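Lake Weed Group, Prestgate: minutes, April 11, 2021

I'm taking notes again, so blame me for the spelling! We met online and started with the purple loosestrife along the Altwood ditch. It's back, it's taller than me in places, and the beetles we let go in October haven't shown up in any of the counts yet. Sowa Creek looks better, with 41 plants pulled and bagged before they could set seed.
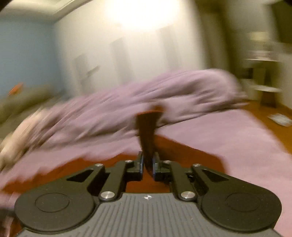
Can we just mow the ditch and be done with it? Mowing spreads it, because cut stems can root again in wet mud, so we agreed to keep digging out the young ones and bagging the flower heads.

Then money (my favorite, ha). We have 2000 dollars from the Lavurport grant, and the boot-washing station at the ramp would eat up most of that. I like the station a lot, but I did say we should get a second price first.
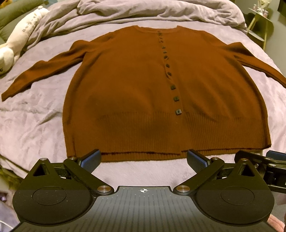

Stanisława Olszewski thought the grant was better spent on mapping the north shore, where we've never looked properly and where the reed canary grass could be anywhere by now. We went back and forth on that for ages and put it off to next time.

I'm also writing to the county about permission to work below the culvert.

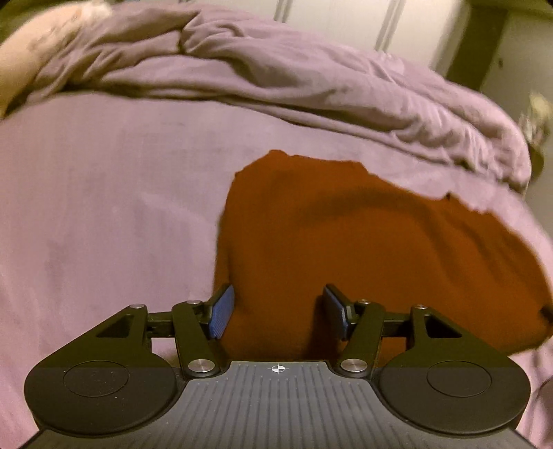 Next steps

Second price for the boot wash: me.
North shore map, rough draft: Stanisława.
More heavy bags, plot 203 first.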